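Reference > Precious metals > Silver > Bars and ingots

Print this article | E-mail this article

Cast silver bar

By the reference desk. Last revised 9th March

A cast silver bar, also called a poured bar, is a piece of refined silver made by pouring molten metal into an open or closed mould and letting it set. It is one of the two main forms in which silver is sold by weight, the other being the minted bar, which is cut from rolled strip and struck in a press. Cast bars are the older form and remain the usual one for larger weights.

Description

Cast bars are normally brick-shaped, with sides that slope slightly so that the bar drops out of the mould when it is turned over. The upper surface often shows ripples or a shallow dip in the middle, left as the metal shrinks on cooling. Corners are rounded, and small pits are common. None of these marks is counted as a fault in the trade, and two bars from the same mould will rarely look the same.

The usual fineness is 999, meaning 999 parts of silver in every 1,000. Some refiners also offer 999.9. Older bars may be of lower fineness, and those made from melted coin or tableware can be lower still. A bar of sterling standard is 925 fine and is priced on its silver content, less the cost of refining it.

Weights

Small cast bars are sold by the troy ounce or by the gram. The kilogram bar, of 1,000 grams, is the size most often bought by private investors in Europe and is equal to a little over 32 troy ounces. The largest bars are the wholesale ones held in vaults, which have a nominal weight of 1,000 troy ounces. These are seldom exact. Each is weighed after casting, and the actual weight is recorded on a bar list along with its serial number.

A buyer of a wholesale bar pays for the weight on the list and not for the nominal figure.

Manufacture

Silver reaches the foundry as grain or as crystals from the electrolytic cells. It is weighed out, melted in a graphite or clay crucible and poured at a temperature well above its melting point, which is just under 962 degrees Celsius. Molten silver takes up oxygen from the air and gives it off again as it sets, which can make the surface spit. Foundries limit this by covering the melt with charcoal, or by working under a gas that keeps the air out.

Moulds are of graphite, cast iron or steel and are warmed beforehand. Once the bar has set it is tipped out, quenched in water, cleaned and weighed. Small bars that come out too heavy may be filed. Those that come out too light go back in the pot.

Marks

A cast bar generally carries the refiner's stamp, the fineness, the weight and, on larger sizes, a serial number. Marks are punched into the cold metal or formed by the mould itself. The Wullcombe works, a small refinery that poured silver for the jewellery trade, punched its name on the upper face by hand, and its bars are recognised by the uneven spacing of the letters. Its numbered series ran from 1 to 1,276. The first 489 have no fineness mark and are usually assayed again before resale.

The Skotura refinery used a moulded mark in place of a punch. Its kilogram bars show a raised oval on the face with the weight beneath it, and the serial number on one end. Bars from both makers sell at a modest premium to collectors, although most dealers will quote only the metal value for a worn piece.

Testing

Weight and measurement are the first checks. Silver has a density of 10.49 grams per cubic centimetre, and a bar that is too thick for its weight contains something lighter. The rough surface of a cast bar makes the sum less exact than it is for a minted one, so the bar is often weighed in water instead. Ultrasonic gauges can find a core of another metal, and X-ray fluorescence reads the alloy at the surface only.
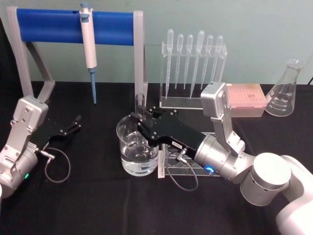 Where a full assay is needed, a small sample is drilled from the bar or taken from the melt before pouring. The sample is dissolved in nitric acid and titrated. Drilled bars are still good for delivery to a refiner but tend to fetch less from private buyers, and a drill hole should always be declared at sale.

Buying and selling

Cast bars carry a lower premium over the spot price than minted bars or coins, as they take less work to make. The difference is greatest in small sizes. Dealers such as Ruppert and Anton quote separate prices for new bars and for bars bought in from the public, the second being cheaper and sold without choice of maker. Ruppert revises its list of accepted makers each June.

In the United Kingdom, silver bars are subject to value added tax when sold new by a registered dealer. Many investors therefore hold silver in a bonded vault, where the tax falls due only if the metal is taken out. Storage is charged by value or by weight. Silver takes up far more room than gold of the same value, and vault charges are set higher to match.

Care

Silver tarnishes in the presence of sulphur, turning yellow, then brown, then black. Tarnish does not alter the metal value. Bars should be kept dry and away from rubber, wool and untreated card. Polishing removes a little silver each time and softens the marks, and collectors prefer a bar left as it is.

See also: Minted bar; Silver grain; Troy weight; Fineness

Print this article | E-mail this article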